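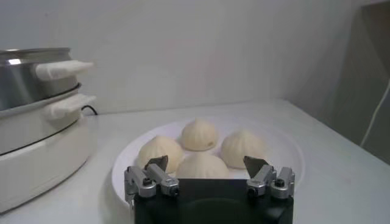
Workshop assistant and sharpening hand wanted, Nomerthorpe

Zeltgate is a small tool workshop. We regrind chisels, plane irons, garden shears and kitchen knives, we fit new handles, and we sell the stones, strops and honing guides that people need to keep an edge going at home. Orders have really picked up and we'd love to bring two new people onto the bench!

You don't need a trade ticket. If you've ever spent a whole evening flattening the back of an old chisel and enjoyed it, you'll probably fit in well. We can teach the rest.

What you'll be doing

Checking in tools as they arrive and writing up the job card
Grinding out chips on the wet wheel, then honing by hand through to 8000 grit
Fitting and oiling handles (mostly ash, a bit of spotted gum)
Packing finished tools in blade guards and getting them to the courier by 3 pm
Answering the odd phone call about which stone to buy, and everyone has an opinion on that one

A busy week is 277 tools through the door, and the bench does get noisy. Ear and eye protection, aprons and gloves are all supplied. Boots you bring yourself, and we put $300 a year towards them.

Lunch is shared, and whoever feels like cooking has the use of the kitchen.
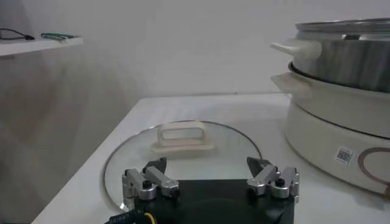

Glass lid with the cream handle.

Hours and pay

Both jobs are permanent part time, 24 hours a week, with a start at 7.30 am and a finish at 2 pm or 4 pm depending on the day. Pay is above the award and we'll talk through the exact rate at interview. Super is on top. There's extra work going in August, when the shearing and pruning gear comes in, but you're free to say no to it.

You'll spend your first month beside one of our experienced grinders. After that you'll have your own wheel and your own rack, and you can set them up however suits you. Left-handers are very welcome, as two of the benches are already turned around.
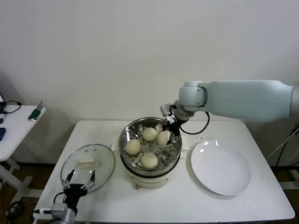 We also run the honing classes at our Skustley shop, and if you like showing people how things work there's a chance to help with those down the track. It's a friendly crowd, with plenty of first-timers who have brought in Grandad's plane and want to see it take a shaving again.

It helps if you have

Steady hands and patience with fiddly jobs
Some experience with hand tools, paid or otherwise
A driver's licence, for the run between Nomerthorpe and Skustley
Fair colour vision, for reading heat marks on steel (ask us if you're unsure)

How to apply

Send us a page about yourself and a photo of something you've sharpened, mended or made. Rough is fine. Put "Bench job" in the subject line and tell us which days you can't work. If you make the short list we'll ask you in for a paid two-hour trial, where you'll regrind a chisel and put an edge on a Sengar block plane iron.

Applications stay open until both spots are filled. Come and have a look around first if you'd like to, any morning before 11 is good.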